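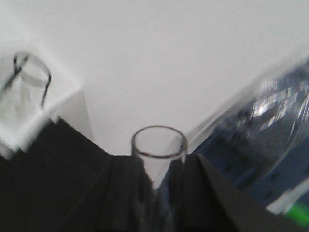 Clear Glass at Home: Project Report
Design and Materials, 17 May 2021

We picked drinking glasses for our project and we loved it far more than we expected to! The question was simple: why is a plain clear tumbler so hard to see on a white table? Against white, most of the glass just vanishes and the rim does nearly all the work (a dark, thin ring, lovely once you start looking for it).

We started in March with 2 types of tumbler from the Ernberg range and drew each one on white, grey and black card. Black was the big surprise. The sides went a smoky blue and every highlight jumped out!

Then we asked other students to pick out the rim, side and base in our drawings, and got 80 answers in all. The base was missed most often, especially on white. Next term we want to try the Velledis glasses, which have a thicker foot, and draw them under a desk lamp as well.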